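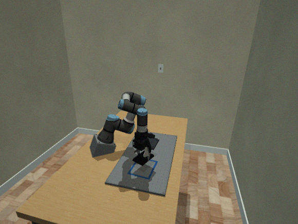

Old forestry books repeat that timber should be felled in winter, under a waning moon, and that wood cut at any other time will warp, rot or feed the beetles. We'll take the two halves of that claim separately, because they don't have the same standing. Keep in mind what we can check once the tree is gone. A light wooden tabletop like the one the arm is mounted on gives you color and some grain, and from that you can argue a little about species. It won't give you a felling month, and it certainly won't give you a moon.

## 1. The winter half

There is a decent case for winter felling, though it's narrower than the books make out.

- Cold air dries logs slowly, so the ends check less.
- Stain fungi and bark beetles are mostly inactive.
- Frozen ground takes less damage from hauling.

All of this concerns what happens to the log *after* it is down. The usual story is that "the sap is down" in winter and the trunk is therefore dry. Measure it before you believe it. Many species hold as much water in December as in July, and a few hold more.

## 2. The moon half 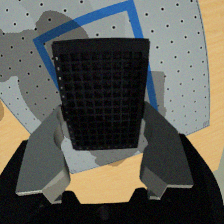
The claim also shifts depending on who is making it. Some writers want the last quarter, some want the days before the new moon, and at least one wants the moon in a particular sign. When a rule has that many versions, any good batch of lumber can be made to fit one of them.

**The Hikham boards.** Antigoni Stefanou's set of 63 boards is the one you'll see quoted. Waning-moon boards shrank less. Fine, but read her methods page: the waning boards came from the north slope at Hikham and the waxing boards from the south. She says so herself, and the people who quote her leave it out.

**The Dudanau trial.** Dirk Hendriks cut 627 samples over two winters and dried them in one kiln. He found a small difference in the first winter and none in the second. I would call that nothing. Liam Ó Riain's review calls it "suggestive." Read both and decide who has earned the word.

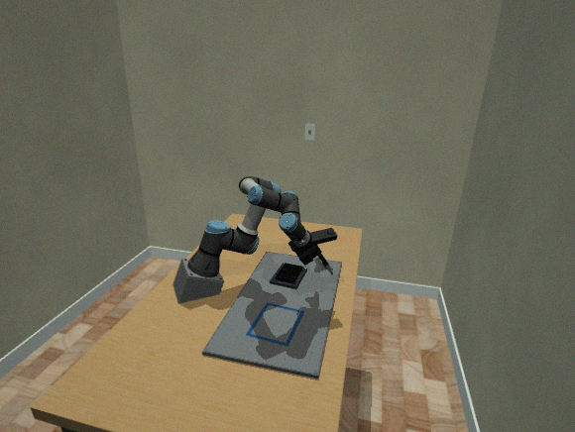

*Fig. 3. Long table with a light yellow-brown top and fine grain.*

## 3. What would change my mind

Same stand, same crew, felling dates drawn by lot, and the person measuring shrinkage kept in the dark about which is which. Shirley Staniforth proposed this for Nuttall with 60 trees. It has not been done.

## For next class

Read Staniforth's proposal and write no more than 900 words on one weakness in it. "Sample too small" won't do unless you show how small. Bring the Hendriks tables, both winters.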